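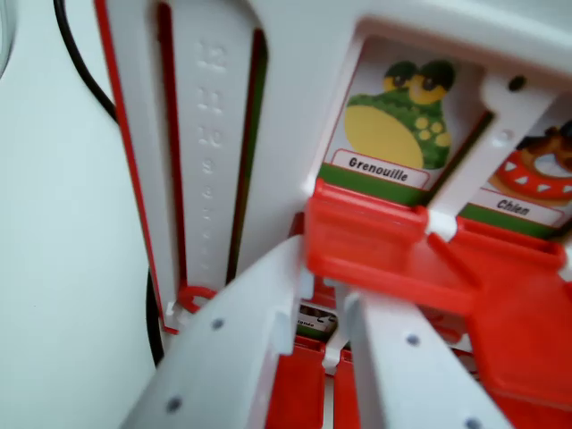 Teaching a Tabletop Arm to Flip Small Panels

Workshop Tips, posted by Teodoro Dagdag in February

Flip panels on a guessing game are good practice for anyone learning to show an arm a task. They are small, they sit close together, and each one has only two positions you care about. If you can teach a clean flip by hand or by remote control, most kitchen drawer latches and pill box lids will give you less trouble.

These tips come from our Saturday-morning style of working: one person on the controls, one person resetting the board, coffee well away from both.

Before you start

Set the board on a table that doesn't wobble. Push down on each corner of the table with your palm. If it rocks, fold a piece of card under the short leg.

Stop the board from sliding. A strip of shelf liner under the base works. So does removable putty, but use small pieces, and peel it off the same day or it leaves a greasy mark.

Run the cable so the arm can reach both ends of the board without pulling it. Move the arm by hand to the far left, then the far right, then all the way up, and watch the cable the whole time. Tape it down only after that check.

Flip every panel yourself a few times. Old hinges are stiffer than new ones, and a stiff panel needs a different push. Put a dot of masking tape on the back of any that stick.

Wipe the fingertips with a dry cloth. Skin oil and cooking grease make plastic tabs slippery.

By hand or by remote

Guiding the arm by hand is the quicker way to get a first result. You hold it near the wrist, walk it through the motion and let it record. The drawback is your own arm and sleeve getting in front of the camera. Stand to the side and roll your sleeves up.

Remote control takes longer to learn. Your first evening will probably be bad. I use a Jasoneo hand controller, and it took me most of a week before I stopped overshooting. What you gain is a camera view with no person in it, and you find out early if the job can be done from that view at all.

Ramil Catacutan does it the other way around from me. He guides by hand to find the path, then puts the arm back and records everything by remote. I've started doing this for anything with a hinge.

Making the flip

1. Start from the same resting spot each time. Mark it with a pencil cross or a bit of tape.

2. Come in with the fingers nearly closed. Wide open fingers catch the panel next door.

3. Stop short of the tab for a moment, line up, then go in.

4. Push along the path the hinge wants to follow, in a curve. A straight push bends the panel and can pop it out of its pins.

5. Let go of the pressure before you back away. Pulling off while still pressing will drag the board toward you.

6. Return to the resting spot before you stop recording.

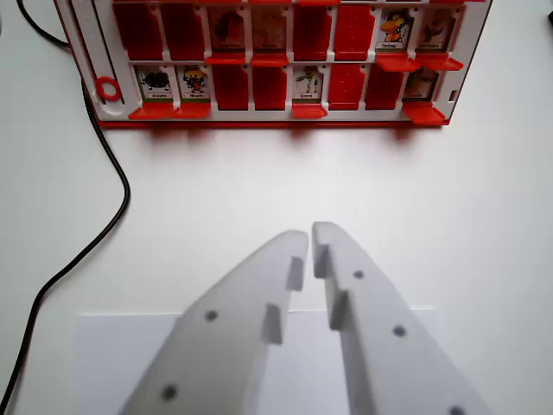 French edition of the game, some panels open and some closed, arm lined up in front of the board.

Mix up the board between recordings. If the same picture is always showing when you begin, the arm may learn that one layout and do poorly on any other. Leave a few panels up, close a few, and change which ones. Shift the whole board a finger's width now and then too.

Decide on the words you'll use and write them down. Cherry Mae Dela Peña kept typing "close the spider" while I was typing "flip down Araignée" for the same motion, and we had to go back through 77 recordings to fix the labels. Pick one wording per action. If the cards are in another language, choose theirs or yours and stick with it.

Which recordings to keep

Throw out any run where the board slid, a neighboring panel moved, or you bumped the table. Keep a run where you missed slightly and corrected, as long as the correction was smooth. Those are useful.

Throw out runs where you sat thinking with the controller in your hand. A long pause gets learned along with everything else.

Take a break every half hour. My runs get sloppy after that, and Hannelore Trummer says hers go sooner.

Common problems

Panel springs back: you're letting go too early. Follow it until it stops.

Two panels move together: close the fingers more and come in from the outer side.

Fingertip slides off the tab: wipe it again, then try a slightly lower approach. A thin sleeve of silicone tubing also helps.

Arm drifts off over an afternoon: go back to your pencil cross and check it. Mine needed its wrist screws tightened.

Glare on the cards: turn the board a little or move the lamp. Don't change the lighting halfway through a batch.

Putting away

Park the arm low before you cut the power, with a folded towel under it if it drops when it goes slack. Coil the cable loosely. Copy the day's recordings to a second drive before you clear the table, and write the number of good runs on the lid of the game box.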